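Search projects
Enter keyword
Go

Selling by Hand: How Small Craft Shops Write Their Returns Policies
Student project report, Small Business Studies

I picked this topic because my aunt sells knitted blankets online, and every winter she gets the same email: "Can I send it back?" I wanted to find out how other makers answer that question, and I ended up enjoying it far more than I expected!

I read the policy pages of 13 small shops in Trerville and Hillside, all selling handmade home goods (blankets, table runners, mugs, a few lampshades). Then I gave a short survey to shoppers at the August craft market in Hillside and got 179 forms back, which made for a very long weekend of typing.

What the policies said

Eight of the shops give buyers 30 days to return an unused item. The others set shorter limits or only offer an exchange. Custom orders are where it gets really interesting. Most shops refuse returns on anything made to measure, but the wording is all over the place. One says "personalized," another says "bespoke," and a third just says "special pieces," and I still don't know what that covers.

My favorite policy belongs to Karkach, a weaving studio. It fits on one screen, it uses plain words, and it tells you who pays the postage in the very first line. I wish they were all like that.

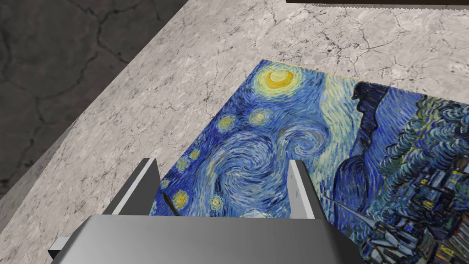
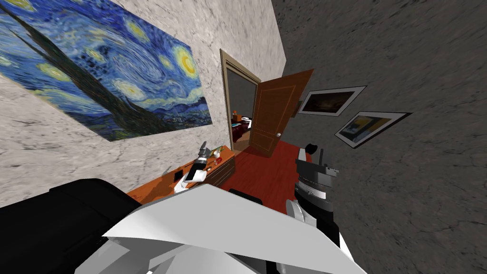 What shoppers said

The survey asked whether people read the policy before buying, and what they look for if they do. Postage came up again and again in the comments, much more than the time limit. People also wanted to know what happens if a color looks different at home than it did on their screen. Hardly any of the policies mention color at all, so there's a real gap there.

Trying it out

For the last part I wrote a sample policy for Cuevas, a small pottery shop that didn't have one yet. My first draft ran to two pages and was much too stiff. I cut it down, moved postage to the top, and added a short paragraph about glaze colors varying from piece to piece (this was the fun bit, I rewrote it so many times). The shop has the final version now and plans to put it on the order page before the holidays.

If I did this again I would ask shoppers to bring an actual policy they'd had trouble with. I would also split the survey into people who buy gifts and people who buy for themselves, as several wrote in the margins that gift returns are a whole separate headache.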